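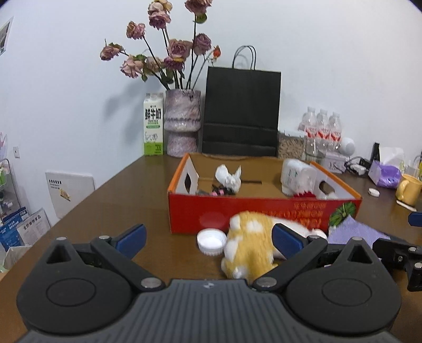 Shop > Storage > Tabletop > Trundum Open Tray Box, Cardboard

Trundum Open Tray Box

Item 1211. Sold flat, in packs of 2.

We have carried tabletop organizers from Brundell and Michalík for long enough to be wary of anything that promises a tidy desk. The Trundum is a shallow cardboard box with no lid and a handle hole at each end. The maker calls it a "home system." We call it a box, and we stock it because people keep asking for one that costs less than what goes in it.

What it does well: it gives small stuff a place to land. Caps, tissues, bits of cloth, a plush toy that has to be off the table before dinner. You can carry the lot to another room in one trip, as long as the lot is light.

What we doubt: the maker says the handle holes are good for 3000 lifts. We have no idea how they got that figure and they didn't send us anything to back it up. Our own shelf sample at Odbridge has been picked up roughly 101 times and the holes are starting to go soft at the corners. With toys and paper that may not matter. With books it will.

Before you order, look at what you already have. A shallow carton from fruit or snacks, the kind with holes in the sides, does most of the same work and costs nothing. Ours is plain brown inside and out, which some people prefer to a printed front. It's also a little stiffer at the base – a little.

The low sides are a mixed bag. Small children can see in and reach in, and they can tip everything back out just as fast. Anything tiny will end up under a crumpled tissue in the corner, so don't use it for screws, beads or coins.

Wipe with a dry cloth only. No returns once folded. Restock due in January.

Related items
Trundum Lid (fits 1211, sold separately)
Brundell Wire Basket, Small
Michalík Felt Bin
Odbridge Drawer Divider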